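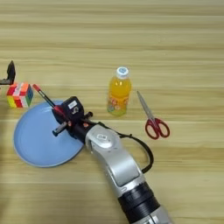 Speaker notes: Small objects on a work surface – layout, reach and glare

Slot: 20 minutes, 15 of talk, the rest for questions. Iraklis Vasilakis chairs.

Slide 1. Objects

Leave the slide up while people sit down. Start with the three items: plate, paintbrush, puzzle cube. The plate is round, light blue, with a slightly raised rim. The brush is slender, with a dark shaft and red on it. The cube is the usual multicolored type.

Point out that the three shapes ask for different kinds of placement. A plate has one stable side. A cube has six. A brush has none worth the name, and will roll until its ferrule or a neighbor stops it.

Slide 2. Surface

Pale wood, horizontal grain. Say that grain direction matters to the eye more than to the object. People line things up with stripes without being told to. In the Grulholm sessions we turned the tabletop through 90 degrees in April and the brushes turned with it.

Do not go into varnish here. Someone will ask. Refer them to the Dinow handout, page 14.

Slide 3. Glare

Go back to the plate for a moment. Faint glossy reflection on the flat part, paler edge at the rim, soft shadow at the lower left. A matte plate would be easier to judge by eye but is harder to clean after paint.

Recommendation: one diffuse lamp, set high. Two lamps give two shadows, and the rim becomes difficult to read.

Slide 4. Spacing

The cube sits just off the upper left of the plate. Discuss clearance. Our rule at Hosotach is one cube width between any two items that will be picked up separately. Closer than that, and the second item gets nudged when the first is lifted.

Pause. Ask who works with less. Usually a few hands, mostly from the Byun group, who use smaller trays.

Slide 5. Where a brush goes

Across the plate: stable on two points of the rim, tip clear of the table. Good for short rests.
Flat on the plate: the tip touches the surface and bends if left.
On the table: rolls. Acceptable beside a stop.
In a jar: outside this talk.

Mention the log. Of 475 placements, the across-the-plate position was the one least often corrected afterward. Give the number once and move on – the breakdown by brush size is in the appendix.

Slide 6. Order of clearing

Brush first, then cube, then plate. Lifting the plate with a brush still on it is the most common fault in the log.

Questions

Likely: square plates, wet brushes, left-handed layouts. Square plates were not tested. For left-handed layouts, mirror everything except the lamp.

Spare slide on rim height, only if there is time.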